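Werkstattbuch Textil, Eintrag vom 05.07.2012

Taschen aus Baumwollcanvas, Henkel und Faltmaß

Angefangen kurz nach neun. Auf dem Plan standen die naturfarbenen Beutel aus der Lieferung von Wurklow. Karton 1 ist offen, Karton 2 bleibt zu, bis die Henkelfrage geklärt ist. Im Lieferschein stehen 100 Stück, Grundgewicht laut Händler 244 g/m², nicht nachgewogen. Die Waage steht noch bei Nana Tsikata im Nebenraum, hole ich morgen.

Der Stoff kommt mit starken Lagerfalten aus dem Karton. Flach hinlegen reicht nicht, die Ränder rollen sich wieder ein. Drei Beutel probeweise über Nacht unter dem Brett gehabt, Ergebnis mäßig: Mittelfeld glatt, an den Seitennähten weiter Knicke. Dampf habe ich noch nicht versucht, erst muss klar sein, ob der Stoff vorgewaschen ist. Bei Jido angerufen, dort weiß man es auch nicht, Rückruf versprochen.

1. Henkel

Die Henkel sind länger als beim alten Muster von Cisneros. Beim Stapeln stören sie, sie rutschen seitlich heraus und verhaken sich mit dem nächsten Beutel. Bisher haben wir sie nach innen geschlagen, dann trägt aber die obere Kante auf und der Stapel kippt ab dem zwanzigsten Stück. Neuer Versuch: beide Henkel fassen, auseinanderziehen, Beutel kurz hängen lassen, dann erst ablegen und falten. Geht zu zweit auf dem Bett besser als am Tisch, dort hängt immer eine Ecke über die Kante. Die geblümte Tagesdecke kann liegen bleiben, sie bremst den Canvas ein wenig. Vor dem Ablegen aber glattziehen, sonst drücken sich ihre Falten beim Pressen mit durch.
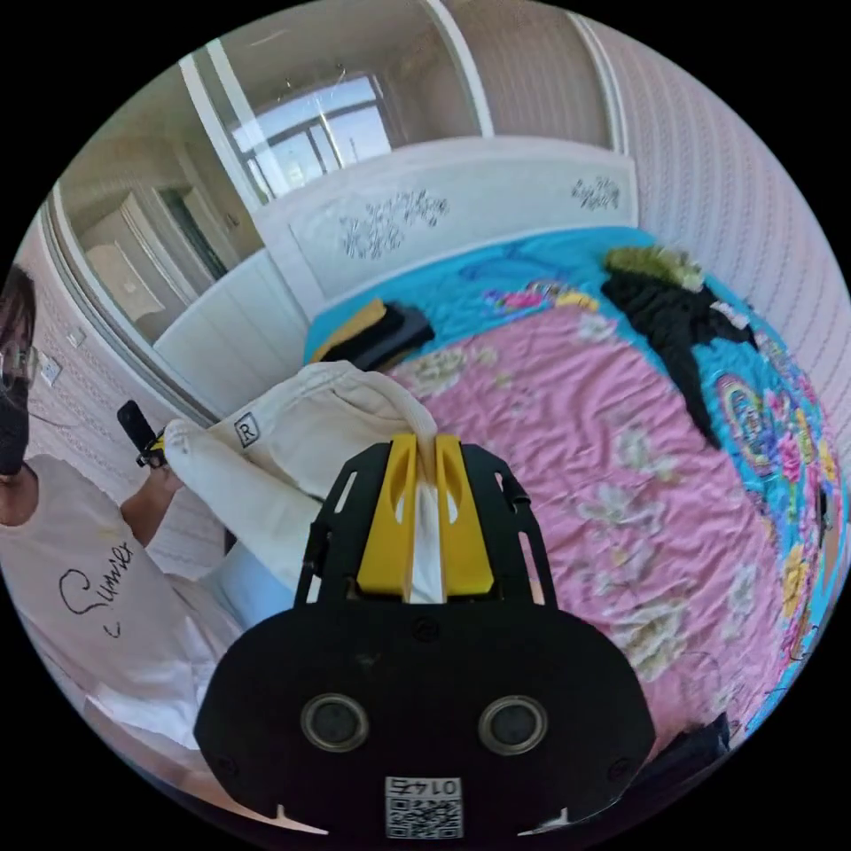
2. Faltmaß

Ziel ist ein Päckchen, das ohne Nachdrücken in die flachen Schachteln von Luretti passt. Ablauf, wie er im Moment am besten geht:

Beutel ablegen, Öffnung nach oben, Seitennähte ausstreichen.
Henkel parallel nach unten auf das Mittelfeld legen.
Linkes und rechtes Drittel einschlagen, Naht auf Naht.
Von unten zweimal hochklappen.
Mit der Handkante andrücken, wenden, stapeln.

Mit diesem Ablauf 31 Beutel gefaltet. Die ersten fünf wieder aufgemacht, die waren zu breit. Danach gleichmäßiger. Wenn die Henkel auch nur leicht verdreht liegen, sieht man es außen als Wulst - dann lieber gleich neu anfangen, nachträglich geradeziehen bringt nichts.

3. Etikett

Das kleine schwarz-weiße Etikett mit dem R sitzt an der Seite. Beim Einschlagen verschwindet es innen. Nana hätte es gern außen, damit man beim Auspacken nicht jeden Beutel aufklappen muss. Dafür müsste man das Drittel mit dem Etikett zuletzt einschlagen und beim Wenden auf die andere Richtung achten. Bei zwei Stück probiert, klappt, dauert aber länger. Noch nicht entschieden.

Nähte stichprobenartig angesehen: an einem Beutel ein loser Faden am Henkelansatz, abgeschnitten und verknotet, Beutel liegt getrennt im Regal, oberes Fach. Sonst nichts Auffälliges.

Offen:
- Rückruf Jido wegen Vorwäsche
- Waage holen, drei Beutel einzeln wiegen
- Dampfprobe an dem Beutel mit dem Fadenschaden
- Schachteln nachbestellen, es sind noch 20 da
- Etikett innen oder außen, mit Nana klären, bevor Karton 2 aufgemacht wird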